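Revisión de la mesa de tareas domésticas – puesto 2, Nistside
23 de marzo de 2026. Revisa: Hanne Vestergaard

Vengo con la pregunta de siempre: ¿puede ya una máquina recoger la cocina? Yo sigo diciendo que a ratos, y con la copa cerca me pongo nerviosa. 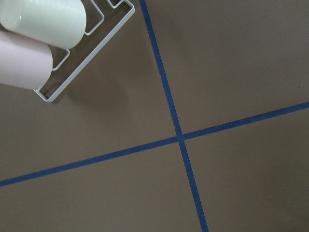
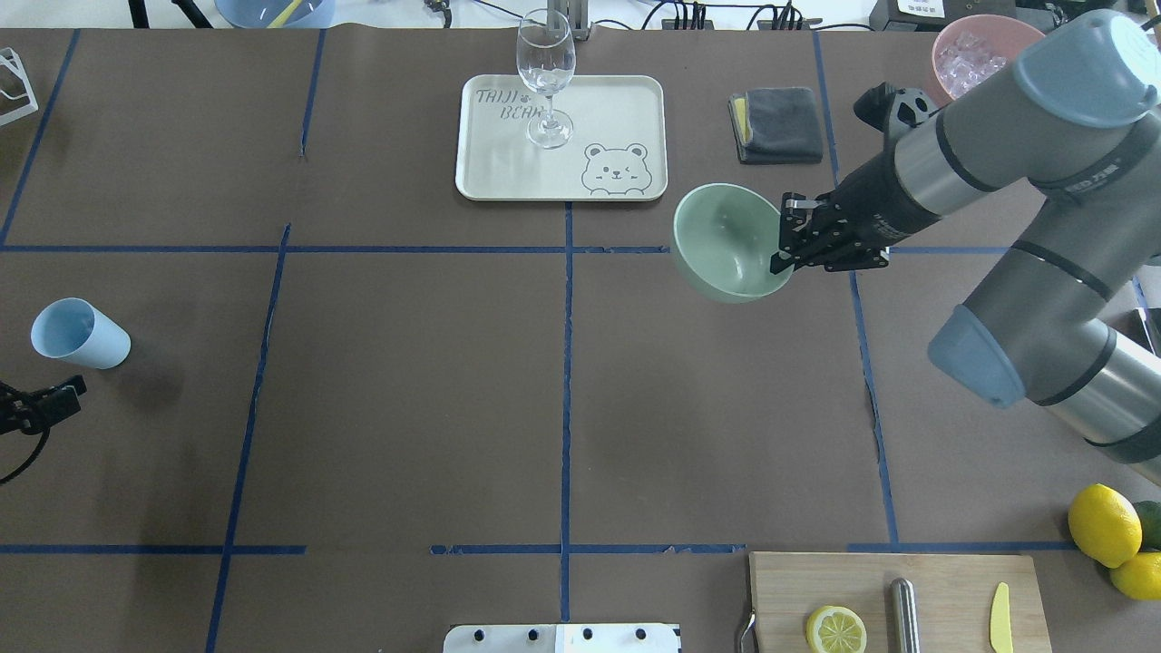 Superficie y cinta
– Cinta azul: OK en la zona despejada. En la vista general hay bordes torcidos o rotos, ¡a repasar!
– Rejilla blanca: OK, sin tocar la cinta.

Brazo y objetos
– Pinza en el borde del cuenco verde: OK, aunque yo lo agarraría con las dos manos.
– Copa en la bandeja: pendiente. Dionysis Vlachopoulos quiere dejarla, yo prefiero plástico.
– Cuchillo en la tabla: retirar antes del próximo turno.

Próxima revisión: en 15 días.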